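The Table on Kolta Street

Mirela Camargo bought the table from a man in Toledo who was moving to a smaller place and wanted it out by noon. She paid him in twenties and he threw in the two chairs that still had all their rungs. Her brother-in-law drove it home in the back of his truck with a moving blanket over it and a rope that was too short.

The table had been painted white at some point, and before that green, and under the green there was a brown varnish that had gone sticky. She could see all of this at one corner where a dog or a child had worn it down. She put it in the garage on a tarp and left it there through the winter.

In April she started on it. She bought a can of stripper, a plastic scraper and a stack of sandpaper at Pastier Hardware. The clerk there was a tall young man who told her the scraper would not last, and he was right. She went back for a second one the same afternoon.

The white came off in sheets. The green came off in crumbs. The varnish did not want to come off at all, and she spent three evenings on it with steel wool and rags. She wore her late husband's work gloves, which were too big, and she had to keep stopping to pull the fingers straight.

Her daughter called on the third evening.

"What are you doing?" Luana said.

"I'm working on the table."

"What table?"

"I told you about it. The one from Toledo."

"You said it was going to be a desk."

"It's a table," Mirela said. "You could use it for a desk if you wanted."

Luana Trindade had her father's way of going quiet on the phone when she was thinking about how to say something. Mirela waited. She had the phone on the shelf with the speaker on, next to the paint cans, and she went on rubbing at one of the legs.

"Mom, where is it going to go?" Luana said. "You have a table."

"I know I have a table."

"So where is it going to go?"

"I haven't decided," Mirela said.

She had decided. The table was for Luana, who had been eating her dinners off a folding tray since the divorce. But if she said so now, Luana would tell her not to bother, and then it would be a thing they had argued about. It was better to finish it first.

She finished the legs by the end of the month. They were a darker wood than the top, and she thought they might have come off some other table. One of them had a number stamped on the inside, 25, and she sanded around it and left it. The top she saved for last. She had a small orbital sander that had belonged to her husband, and a box of discs he had labeled in marker, coarse to fine. His handwriting was on everything in the garage. She had stopped noticing it, except on some days.

The first pass with the sander took off the last of the brown. She swept the dust off with a brush, then wiped the whole top down with a damp cloth and stood back. She had expected oak. It was something much paler, and the lines in it went every way. They came down in long slants on one side and opened out into loops on the other, and in the middle they ran in ripples, like the sand at the lake after the water has gone back. She got the step stool and sat down on it and looked for some time. Then she went in and made coffee and brought it back out. 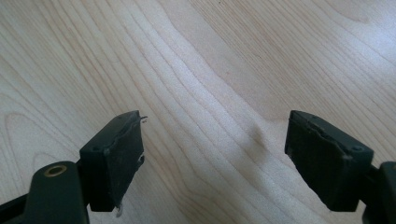
"What kind of wood do you think it is?" Mirela asked the tall clerk, the next time she was in.

"I'd have to see it, but if it's that pale I'd try a clear oil on the underside before you put anything on the top," he said.

She bought the clear oil. She also bought a brush she did not need, and a bag of lint-free rags. The clerk's name tag said Takach. He rang her up and told her to hang the rags outside to dry when she was done with them, spread out flat, because a wad of oily rags could catch fire on its own. She knew that. Her husband had told her the same thing for years. She thanked him and said she would.

She turned the table over on the tarp and did a patch on the underside the size of her hand. The next morning it was a little more yellow than she liked, but she could live with it. She turned the table back and went over the top again with the finer discs. It took longer than she thought it would. Her hands buzzed after she shut the sander off, and when she picked up her cup she had to use both of them.

Luana came by before she was ready. It was a warm evening and the garage door was open, and Mirela had her back to the driveway. She did not hear the car over the radio.

"That's the same table?" Luana said.

Mirela turned around. "You scared me."

"Sorry. I called. You didn't pick up."

"The phone's in the house."

Luana walked in past the lawnmower and put her bag down on the freezer. She was still in her work clothes, with her badge clipped to her belt. She put her palm on the tabletop and moved it along slowly, the way her mother had been doing all week.

"I thought it was going to be ugly," she said.

"It was ugly."

"You sent me the picture. It looked like something from a church basement."

"It might be from a church basement. I didn't ask him."

Luana bent down and looked along the top with one eye shut. She had done that as a little girl, in this garage, when her father was planing a door. He used to give her the pencil to hold. Mirela wondered if she remembered it.

"It dips over here," Luana said.

"Where?"

"Here. By the edge."

Mirela felt the place. There was a shallow dip there, wide as a saucer. She had leaned on the sander too long in one spot. She had known it at the time, and she had hoped it would not show.

"I can work that out," she said.

"Leave it. You'd have to take down the whole thing."

"I have time."

"Mom. Leave it. A plate will go there and that's the end of it."

They stood on either side of the table. A car went by and somebody's sprinkler came on. Mirela folded the rag she was holding, and then folded it again.

"Whose plate?" she said.

Luana looked at her. Then she laughed, and wiped her hand on her good pants, and left a streak of dust on them.

"You could have just told me," she said.

"You would have said you didn't want it."

"I would have said I didn't have room."

"Do you have room?"

Luana thought about it. She looked at the table and held her arms apart, first one way and then the other.

"If I move the couch," she said. "If I get rid of that bookcase, the one from Paul's mother. I've been wanting to get rid of it anyway."

"Then get rid of it."

"It's full of books."

"I have boxes," Mirela said.

They put the first coat of oil on together. Mirela poured it out of the can in a thin line down the middle, and they each took a rag and worked toward their own side. Luana went too fast and her mother told her so. The lines in the wood came up darker as the oil went over them. When they were finished Luana wanted to do the legs too, but it was getting late and the light in the garage was poor, and Mirela said the legs could wait.

They hung the rags over the back fence, spread out flat.

"Are you hungry?" Mirela said.

"What do you have?"

"Eggs. Some of the rice from yesterday."

"That's fine."

They ate in the kitchen, at the old table, with the back door open. Luana took her badge off and put it by the salt. She talked about a woman at work who was leaving and how they were not going to replace her. Mirela asked how much she still owed on the car, and Luana said it was down to 1,000 and she would have it paid off by fall. Mirela said that was good. She had 500 put aside that she had been meaning to offer, and she did not bring it up.

After dinner Luana washed and her mother dried. Then they went back out to the garage with a flashlight to see how the oil was doing. It had gone in unevenly at one end, and there was a moth walking across the top. Luana cupped it in her hands and let it go in the driveway.

"It needs another coat," Mirela said.

"Tomorrow?"

"Tomorrow I have the dentist. Come the day after."

"I'll come after work," Luana said, and she went back in for her bag.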